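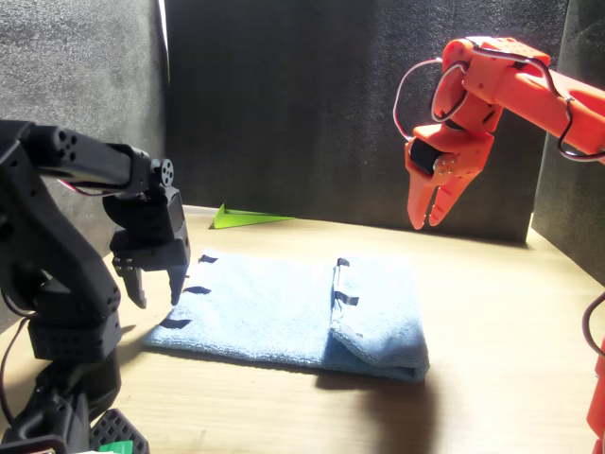
4.2 Greifervergleich am Handtuch

Beim Falten wollte ich eigentlich nur schnell die Finger vergleichen, und dann hat mich das Thema fast den ganzen September gekostet. Abb. 4 zeigt den Aufbau mit beiden Armen und dem hellblauen Mikrofasertuch. Die schwarzen Klebestreifen auf dem Tuch dienen uns als Zielmarken - die Idee stammt von Ultan Cullinane, und ich bin ihm dafür ziemlich dankbar!

Pro Fingersatz (Lenihan und Roletti) bin ich 60 Faltungen gefahren, den Pradier-Regler habe ich dabei nicht angefasst. Mit Lenihan gingen 9 Griffe daneben, mit Roletti 17, meistens weil die Spitze über den Flor rutschte, statt die Kante zu fassen. Ob das an der Form liegt oder doch am Anstellwinkel - da bin ich mir noch unsicher, dazu mehr in 4.3.

Abb. 4: Zweiarmiger Aufbau mit teilweise gefaltetem Tuch.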